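Jolene Tapsell
Saturday, March 20, 2021

1. I moved to Grellport with two suitcases and a sourdough starter in a jam jar. Many people asked me how I keep it alive with a job and a small flat, so I will write it in some short posts.

2. My starter eats once a week. I know the books say every day. Mine lives in the fridge, on the shelf with the butter, and on Friday evening I take it out.

3. I throw away most of it and keep one spoon. Then I add flour and water, the same weight of both. I use rye from Kultex for this, and white flour for the bread.

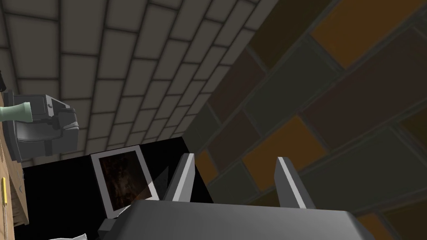
4. On Saturday morning it should be full of bubbles. If it is flat, I feed it again and bake on Sunday. I was too impatient for this in the first year and I made many bricks. My neighbour's hens ate them with soup.

14 comments hidden

5. Now the dough. For one loaf I take 500 g of white flour, 350 g of water, 100 g of starter and 10 g of salt. Please weigh the water also. I measured it with a cup for a long time and each loaf was a different animal.

6. I do not knead. I fold the dough four times in two hours, with wet hands, and between the folds I do the washing or call my mother. She thinks I should buy bread from Rodrigues on the corner, like normal people.
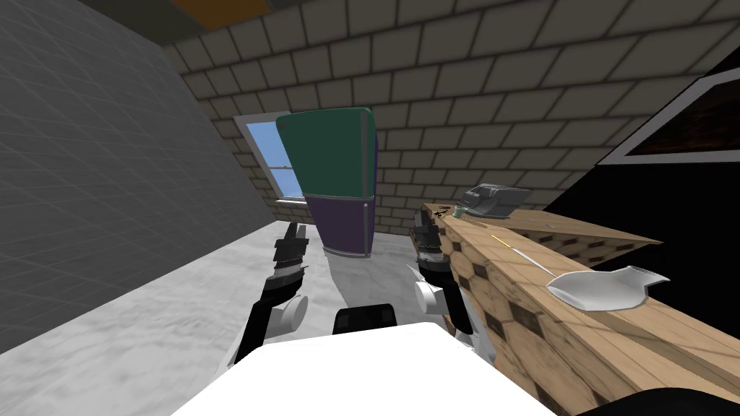
7. Pavla asks whether the dough can stay in the fridge for a whole night, or if it will become too sour. It can stay, and I prefer it so. After eight hours the taste is mild. After a full day it is quite sour, and my husband starts to make a face.

8. The cold dough is also easier to cut on top. I use an old razor blade and I cut fast. If I am slow the blade sticks and pulls.

9. About the oven: I heat it as hot as it can go, with the iron pot inside, for 45 minutes. The bread goes in on baking paper. Twenty-five minutes with the lid, then twenty without it.

Share 58
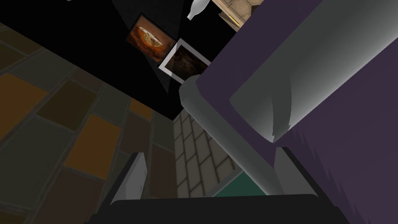
10. According to Henrike, a lid is not necessary if you put a tray of boiling water under the bread. I tried this in two different flats. In the first one it was good. In my present oven the steam goes out by the door and the crust stays pale, so I went back to the pot.

11. Then comes the most difficult part for me, which is waiting. The bread must cool for at least one hour. If I cut it hot, the inside is like glue and the knife is dirty until Monday.

12. For keeping it I use a linen bag from Pleline. A plastic bag makes the crust soft in one night. On the third day I make toast, and the last piece goes in tomato soup.

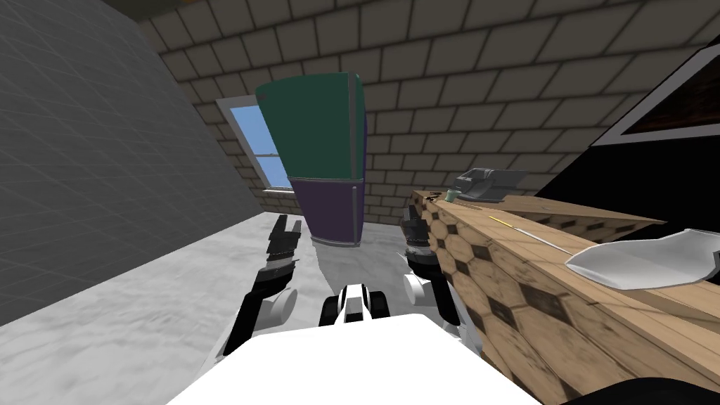

Kitchen, simulated view.

13. In April I want to try with spelt. I heard it takes less water and the dough runs everywhere if you fold it too much. If somebody has good numbers for spelt, please write them under this post, in grams.

2,558 likes
Share 8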